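The robot will see you at two

I took the bus to Plendale for the Wunano open day because I had been promised the future and a free pastry. The pastry was good.

We were 12 to a group, with visitor stickers, and we stood behind a strip of tape while an arm on a stand thought about a table. It thought for a long time. A man from the company filled the silence with figures. They had run this chore 235 times since November, he said, and they wanted 1,000 before anyone would call it finished. I have run it more often than that in my own kitchen and no one has ever put out folding chairs.

I don't say this to be mean. I have been to the other kind of demonstration, at Doolan, where the machine danced to loud music and was wheeled away before questions. I learned that it could dance. At Wunano I learned what they are stuck on, and I trust a firm more when I can see it stuck.

My complaint is with the brochure, which has the thing raising children by page four. Somebody should have walked the writer down the hall first. The hard part of housework is small and wet: a puddle on a blue tray, a few stray drops beside it, a glass with a little water in the bottom standing near the coffee machine. A tired person deals with all that while looking for the car keys. I would put it on the cover, and I would still go back next year.
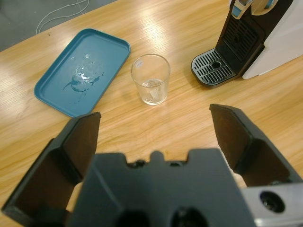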